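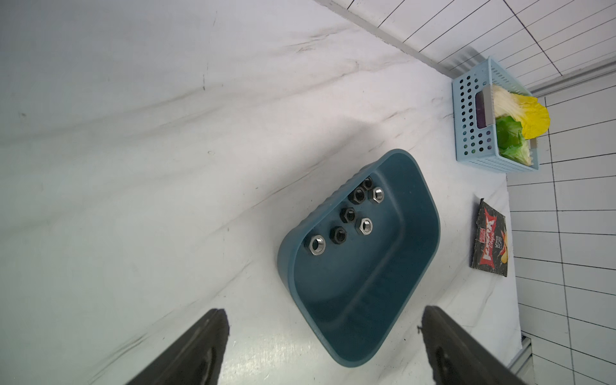

Slide 4. Kuvia gripper kit, the sorting demo.

Leave this up while people find their seats again. Seven hex nuts in the basin, black ones and silver ones, lying flat against the wall, where a nut is hardest to pick up. Chips and cabbage stay out of it.

Price: 799 for the kit. Pause. Somebody will ask if that includes the arm. It does not include the arm.

Fingers first. Swapping a pair took me 14 minutes with the manual and five without it — draw your own conclusions about the manual.

Credit Catrin Mathias for the test plan. She wanted more nuts.

Grumble about the software here, but keep it short. Eduard has the Hedegaard comparison on slide 8 and he gets touchy.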